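Search this community Go

Hanging unframed works on paper in a shared studio gallery

Posted by Plomthorpe Print Room

Our group will exhibit 12 unframed monotypes at the Vendness Arts Center in April. The lender does not permit tape or pins. Which method of display is recommended?
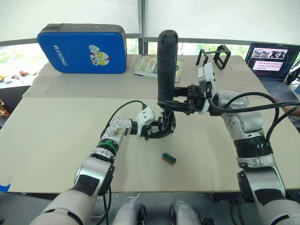

Elfriede Böttcher

Works on paper may be held with photo corners on a mat board, provided the corners touch only the margin. Light should be settled before the layout is fixed. A large window with a white roller blind, like that one, still admits daylight, and prints should be placed on a wall that does not face it. Please request the lender's light limit in writing.

Parkell

Magnets are acceptable. We used 300 small ones for a drawing show and had no complaints. 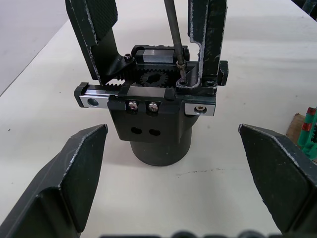

Voß Framing

The preceding reply requires some caution. Magnets can leave a dent in soft, heavy printmaking paper, and a strip of blotting paper should be placed beneath each one. For monotypes we would advise a shallow ledge with a clear cover sheet. Allow two inches between works and obtain the lender's approval of a sample before installation.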